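Foro Planta y Oficio > Automatización > Picking con brazo: qué ha cambiado en vuestro puesto

nordin_turno2
18/11/23
En Wesier llevamos desde junio con un brazo sacando piezas de cajón. Antes éramos cuatro en preparación, ahora quedamos 2 y los otros están en expediciones. El sueldo es el mismo, pero el trabajo no: paso la mañana mirando una pantalla y resolviendo paradas.

marga_exp
¿Qué ritmo os piden? A nosotros nos han puesto 1.460 piezas por turno y a mano hacíamos 711.

nordin_turno2
Menos que eso. Lo que más para son las piezas que quedan juntas.
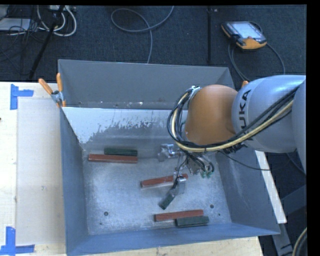
El KUKA con la pinza dentro del cajón, bloques rojizos y verdes.

tornero711
Pues a mí me parece mejor que cargar cajas. Mi espalda lo nota.

marga_exp
La espalda sí. Pero a Yi-chun Chien, que llevaba la línea de Brellico, le dieron una tarde de formación y el lunes ya respondía de la celda ella sola – y sin plus.

tornero711
Eso es culpa de la empresa, no del brazo.

nordin_turno2
De acuerdo a medias. Si la celda viene sin categoría nueva, el cambio lo paga el operario. Lo hemos pedido por escrito y seguimos esperando respuesta.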